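Fórum Skatetti > Robótica e automação > Avarias e segurança

Tópico: garra direita fecha sozinha, quase me levou o dedo

flukar_pt
boas pessoal, escrevo à pressa que tenho de voltar pra lá
par de garras de mão Arnstead, tarefa simples: pegar no copo, tirar do cesto de rede, pousar na mesa. Desde domingo a direita fecha sem ordem nenhuma. 3 vezes já. À terceira tinha o indicador entre os dedos da garra a limpar o pó. Não foi nada, só o susto e uma marca na unha
firmware é o de maio, não mexi em nada. A esquerda impecável
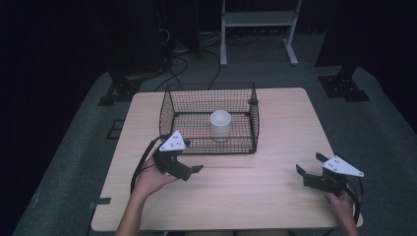
As duas garras abertas, copo ainda dentro do cesto.

parafuso_torto
cabo. é sempre o cabo. Esse da direita dá a volta por trás e cai ao lado da mão, cada vez que rodas o pulso aquilo puxa na ficha

flukar_pt
já troquei o cabo na segunda ocorrência, igual

parafuso_torto
trocaste por um novo ou por outro da gaveta?

flukar_pt
...da gaveta

parafuso_torto
pois

mesa9
Discordo do cabo. Mau contacto normalmente dá perda de sinal e a garra fica parada onde está, não fecha. Fechar sozinha cheira-me a zero perdido no encoder. Arranca, julga que está noutra posição e vai corrigir. Tive isto numa Nedeljković, cerca de 30 arranques bons e depois um em que fechava com força toda.
E por amor de deus desliga a alimentação antes de meter lá os dedos.

flukar_pt
eu sei eu sei. Mas no meu caso não foi no arranque, já estava ligada há um bocado

mesa9
Então vê o log. Se o valor de posição der um salto antes de fechar é encoder. Se vier um comando de fecho do lado do PC, é software e escusas de abrir a garra.
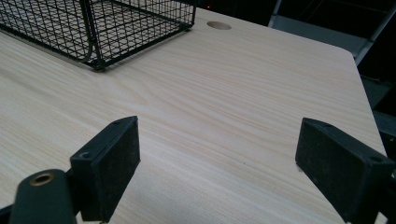
O log já saquei, e há mesmo um salto na posição imediatamente antes do fecho, nas 2 vezes que ficaram gravadas. Ponto pro mesa9. Fui ver também os dedos por causa de folgas: têm pontinhos cinzentos e riscos no preto, pó e desgaste, e cada um tem 2 furos de parafuso na face de cima. Apertei o que havia a apertar mas não me parece que venha daí. Agora a dúvida é se abro o corpo da garra ou mando pra trás - flukar_pt

parafuso_torto
salto na posição também pode ser cabo!! se o sinal do encoder passa no mesmo cabo, um fio a falhar dá exatamente isso. Mete um cabo NOVO antes de abrir seja o que for

mesa9
Ok, isso é verdade, nesse caso pode ser. Mas continuo a achar que o firmware devia parar com um salto desses e não ir atrás dele. Isso é falha de segurança, seja qual for a causa. Eu reportava já à Arnstead.

rita_nao_solda
concordo c/ reportar. e enquanto nao chega resposta baixa o limite de corrente do motor, pra agarrar um copo não precisas da força toda

flukar_pt
limite já baixado, cabo novo encomendado, mail enviado. A direita fica desligada da corrente até lá, vou fazendo testes só com a esquerda. Quando o cabo chegar digo qualquer coisa

parafuso_torto
aposto um café no cabo

mesa9
Aceito.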